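The Drinks Shelf in the Visitor Lounge: An Interview with the Hospitality Coordinator at Gollia

2026-07-06

The visitor lounge at Gollia occupies the ground floor of the former administration wing and receives members, guests and their families throughout the week. Over the past winter the lounge replaced its long serving counter with a set of small self-service tables, each fitted with a two-tier shelf. The hospitality coordinator, who has been with the institution for 17 years, agreed to discuss the change, the reasoning behind the arrangement of the tables and the practical matters that have followed.

The former counter, the coordinator explained, had been installed at a time when the lounge was staffed from morning until evening. It was built to hold large urns and trays, and it occupied nearly the full length of the north wall. When staffing hours were reduced, the counter remained. Guests would approach it, find no attendant and return to their seats.

"It looked like a place where you would be served," the coordinator said. "People are polite. They wait. We had guests standing there for several minutes with a row of bottles in front of them, and they would not touch a thing."

The replacement was ordered in December from Skadar, a supplier of fittings for clubs and small hotels. The institution had considered wall shelving and a closed cabinet before choosing tables with freestanding shelf units on top. The coordinator preferred the freestanding units on the ground that they could be lifted away when a table needed to be cleaned or used for another purpose.

"A cabinet has doors, and a door asks you whether you have permission," the coordinator said. "With an open shelf, the guest can see what there is before getting up from the chair. That was the main request we gave to Skadar. They sent us three drawings, and we took the plainest one."

The shelf boards are of light wood, and the curved metal supports are white. The coordinator asked that no lettering or crest be placed on the units. A proposal to paint the metal dark green, in keeping with the trim of the older rooms, was discussed at length and declined.

Each table follows a common plan. Bottles that are poured from stand on the shelf, together with fruit. Items that a guest is likely to pick up and carry away, such as cans, are placed on the tabletop, as are the drinking glasses. The coordinator described this as a working rule and acknowledged that it is often adjusted by the guests themselves.

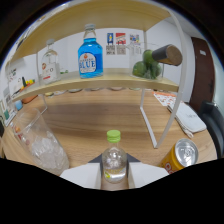 Table and shelf in the visitor lounge, with bottles, limes and a glass of crushed ice.

Asked about the blue bottle, which has drawn more comment than any other item in the room, the coordinator said that it had been placed on the first table as a trial and has been kept at the request of members. Other tables carry it as well, always on the lower board and usually near the middle.

"It is the one thing that everybody can find," the coordinator said. "When someone telephones to ask where the drinks are, the front desk tells them to look for the blue bottle. I had intended a small sign for that purpose. The sign is still in my drawer."

The limes were a later addition. In the first weeks, fruit was cut in the pantry and set out on saucers under a cover. The slices dried at the edges by early afternoon, and much of the fruit was discarded. The coordinator now puts out whole limes in a clear glass container, with a knife and board available on request from the front desk. The quantity is kept small. A full bowl, in the coordinator's experience, leads to fruit being forgotten at the bottom.

"Four or five on a table is plenty," the coordinator said. "If they run out, someone tells us, and then we know that they were wanted."

Ice has proved more difficult. The lounge has one machine, located in the pantry, and the walk from the pantry to the farthest table passes through two doors. The coordinator experimented with insulated buckets on each table, but the lids were left open and the contents melted. At present, crushed ice is brought out in tall glasses at set times and offered directly to guests. It chills a drink quickly, although some members have stated a preference for cubes and have done so in writing.

"I have a folder," the coordinator said. "There are letters in it about ice, and there are letters about the chairs. The letters about ice are longer."

The institution keeps a simple record of what is used. In the first full month after the tables were introduced, the lounge recorded 1,000 drinks taken, a figure that the coordinator regards with some caution, as it depends on slips filled in by the guests. Cans are ordered in cases of 48. Still water and the lemon-flavored drinks are delivered by Kļaviņa, a family wholesaler that has supplied the pantry since before the coordinator's appointment. Deliveries now arrive more often and in smaller quantities, an arrangement that suits the storeroom, where there is space for 36 crates and no more.

The bottles themselves are given particular attention during the evening round. Labels are turned to face the seats, caps are checked and any bottle that is nearly empty is noted for replacement. The coordinator does not insist that every bottle be full when the lounge opens.

"A shelf of untouched bottles looks like a display," the coordinator said. "Guests hesitate to be the first. If one bottle is low and another has been started, they understand that the shelf is meant to be used. I would change a bottle with only a mouthful left in it, but I do not go around topping things up for the sake of appearance."

Cleaning was the subject on which the coordinator spoke at greatest length. Wooden tabletops show rings, and the institution does not use cloths or mats on the new tables. The tops are wiped after each busy period with a barely damp cloth and then dried, always along the grain. Sugary drinks are the chief concern. A spill beneath the shelf may go unnoticed until the unit is moved, and for that reason the units are lifted once a day and the surface underneath is inspected. Staff from Skineo, the contractor responsible for the floors and windows, were shown how to do this in the spring — a session that also led to the purchase of softer pads for the feet of the shelf units.

Two points remain under review. The upper board is beyond comfortable reach for seated guests, and the coordinator would like it to hold only spare glasses and napkins. The lounge has also received a request for a lower table suitable for children, on which cans and cups could be offered without glass. A sample is expected from Skadar before the end of the season.

The coordinator was asked whether the old counter might return if staffing hours were extended. The counter has been dismantled, and its top now serves as a workbench in the maintenance building.

"They are very pleased with it over there," the coordinator said. "I have been told that I may visit it."

The visitor lounge is open to members and registered guests during regular building hours. Comments on the refreshment tables may be left at the front desk.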